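Mostix 双臂分拣训练套件（社团版）

适用对象：中学及大专机器人社团、选修课、校际比赛备赛
供货方式：整套或补充件，学校可凭采购单订购

套件用途

Mostix 社团版是一套桌面分拣练习器材，供学生练习双臂抓取、目标识别和动作编排。学生用两支机械臂从中央料盘里取出电子零件和线束，按任务卡的要求放进两侧的黄色料盒。套件不含机械臂本体，接口板支持常见的教学用六轴臂，夹爪需为平行两指式。

这套器材最早是 Drorkurdale 学校机器人社的课题。当时的社长 Jhosep Bedoya 想找一个比搬方块难、又能在一个学期内做完的题目，指导老师 Shuzhen Yin 建议改抓旧电路板和线束。线束软，形状每次都不一样，程序写死坐标基本抓不到。学生做了两个学期，任务卡和评分表就是那时候定下来的，我们后来只改了措辞和编号。

整套内容

黄色塑料料盒，四只，浅型，圆边
不锈钢方盘，一只
衬纸，一包
练习零件包 A：圆形电路板、带引线的小元件
练习零件包 B：线束，含多色细线和小接头
任务卡，中英文对照
教师手册及评分表
定位贴纸，用于标出料盒和方盘的位置

标准摆法

桌面建议用白色或浅灰色。方盘放在远端居中，四只料盒分列左右，每侧前后各一只，中间留出空白区供两臂交接零件。衬纸铺在方盘里，零件分成四堆放，堆与堆之间至少留一指宽。第一次上课不要把零件混在一起，等学生能稳定取出单件再说。

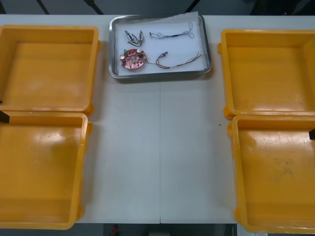
两臂的起始位置设在左右两侧，高度略高于料盒边沿。手册第二章有起始姿态的设置步骤，照做即可。如果社团只有一支机械臂，可以用任务卡 1 至 6，其余的卡需要双臂配合。

桌子是两张拼起来的也能用，拼缝对齐后用胶带在桌底固定。拼缝两边高度不一致会影响标定，请先调桌脚。

课程安排

手册按一个学期编写，每周一次课，分三个阶段。

第一阶段，手动遥控。学生用手柄控制单臂，把电路板从方盘移到指定料盒。电路板上立着的元件不能当把手夹，评分表里这一项会扣分。

第二阶段，半自动。学生在腕部相机画面里点选抓取位置，程序完成下降、闭合和抬起。这一阶段开始用线束。

第三阶段，全自动。程序自己判断零件类别和抓取方向，学生只负责摆盘和记录。能做到这一步的队伍可以直接拿这套程序去报 Grevdale 校际赛的分拣项目，比赛用的料盒与本套件同一规格。

关于线束

零件包 B 是退回来问题最多的一包，所以单独写一段。线束可以夹金属套管，也可以夹缠了胶带的位置，不要夹单根细线，更不要夹白色接头往外拔。双绞线的部分夹住以后容易转，抬起时速度调低一档。线束用久了线头会散，属于正常损耗，剪齐后可以接着用，散得厉害的请换新。

黄色料盒表面有光泽，顶灯太亮时腕部相机里会出现白斑，识别程序可能把它当成接头。Darcy McAlister 在手册附录里写了调曝光的方法，先把自动曝光关掉，再从低往高调。
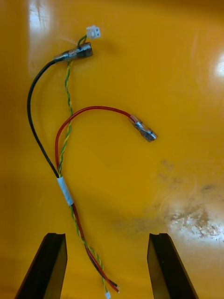 识别程序的训练图片建议由学生自己拍、自己标。手册附带的示例图集有 957 张，可以先拿来跑通流程，但各校灯光不同，只用示例图集效果一般。Campbell 学院的社团每次换教室都补拍一批，他们的社员 Ewan Grimshaw 整理了一份标注规范，已经收进新版手册。

标注时把一条线束当成一个整体，不要按颜色拆开标。套管和接头另设两个类别。

规格与价格

单次任务最长时间：3 分钟（可在评分表中修改）
零件包使用次数：超过 600 次抓取后建议更换
补充零件包（A 或 B）：188 元一包
整套价格：按学校所在地区报价，请来信索取

料盒用久了会有划痕，不影响使用。划痕多的料盒建议用来练手动遥控，较新的留给识别训练。擦拭用清水和软布，不要用酒精。

安全要求

机械臂通电时手不得伸进料盒区域。补零件、换衬纸之前先按急停，由值日的学生口头确认后再动手。零件包里的电路板和电容均为拆机件，出厂前已放电，不得接电源。线头可能扎手，整理线束时请戴薄手套。

常见问题

能不能用自己的废旧电路板？
可以，边长或直径不要超过夹爪的最大开口，带电池的板子一律不要用。

衬纸可不可以不用？
不建议。不锈钢盘底反光，细线放在上面很难识别。衬纸翘角没关系，压一下就行，翘到挡住零件时再换。

夹爪碰到料盒边沿怎么办？
多数是料盒位置偏了。对照定位贴纸重新摆好，再跑一遍标定。还是碰的话，把下降前的等待高度抬高一点。

任务卡可以复印吗？
校内使用可以，请保留页脚的编号。

订购与试用

学校可以申请借用一套试课，借期一个月，运费由学校承担。三月是备赛高峰，试用套件要排队，请提前联系 Shona Lockyer，来信写明学校名称、社团人数和现有机械臂的型号。

联系我们：Mostix 教学器材部 Shona Lockyer　版权所有 Mostix　返回顶部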